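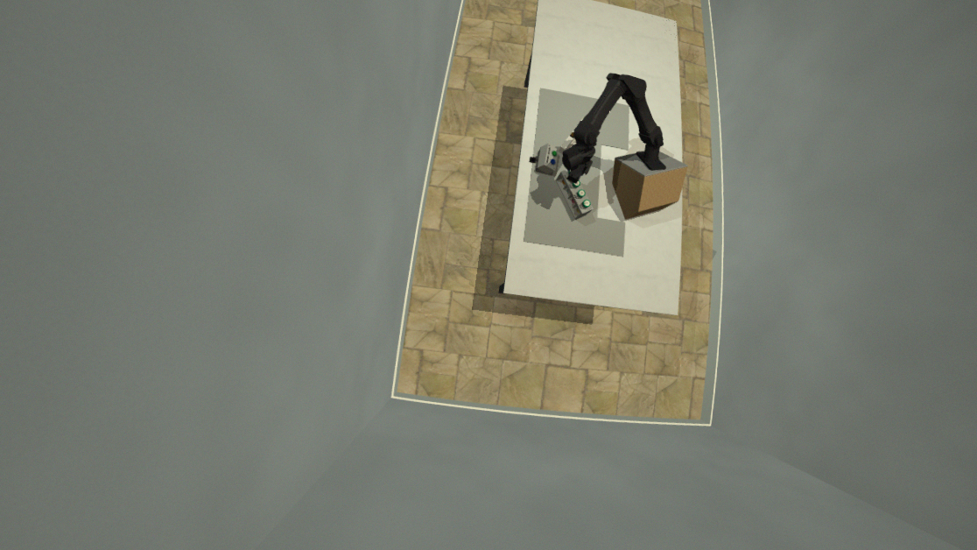
Relatório de Projeto: Comparação de garras para acionamento de botões em ambiente simulado

Curso Técnico em Automação, Instituto Midstead
Data de entrega: 2024-12-08

1. Objetivo

O presente trabalho teve por finalidade comparar duas garras, designadas Lerero e Zervas, na tarefa de premir botões em painéis de comando. A comparação foi realizada integralmente em simulação, dado que o braço físico do laboratório só estará disponível a partir de março.

2. Ambiente de ensaio

A cena virtual é composta por uma mesa branca comprida, um braço robótico preto montado sobre uma caixa castanha e dois dispositivos de comando cinzentos. O painel alongado dispõe de três botões verdes redondos; a caixa menor apresenta um botão verde e outro azul-escuro. O controlador utilizado foi o Grukureck, na configuração de origem, sem ajuste dos ganhos.

3. Procedimento

Cada garra executou 30 tentativas sobre os botões verdes do painel alongado, partindo sempre da mesma posição de repouso. Considerou-se válida a tentativa em que o simulador registou o acionamento do botão indicado e de nenhum outro. A ordem dos botões foi sorteada antes do início e mantida igual para ambas as garras.

4. Resultados

A garra Lerero obteve 21 tentativas válidas e a garra Zervas obteve 18. Das falhas da Zervas, que totalizaram 12, a maior parte ocorreu por contacto lateral com o botão vizinho, em virtude da maior largura dos dedos. Na Lerero predominaram as paragens antes do contacto, atribuídas a um erro no deslocamento da ferramenta introduzido no ficheiro de configuração. O erro foi detetado após a conclusão dos ensaios, que não foram repetidos.

5. Limitações

A diferença observada é reduzida e não permite recomendar uma das garras com segurança. A rigidez dos botões foi mantida no valor predefinido do simulador, sem medição em equipamento real. A caixa menor não foi incluída nos ensaios.

6. Trabalho futuro

Propõe-se corrigir o deslocamento da ferramenta, repetir as duas séries e acrescentar o botão azul-escuro à sequência. Os ficheiros de configuração e os registos das tentativas seguem em anexo.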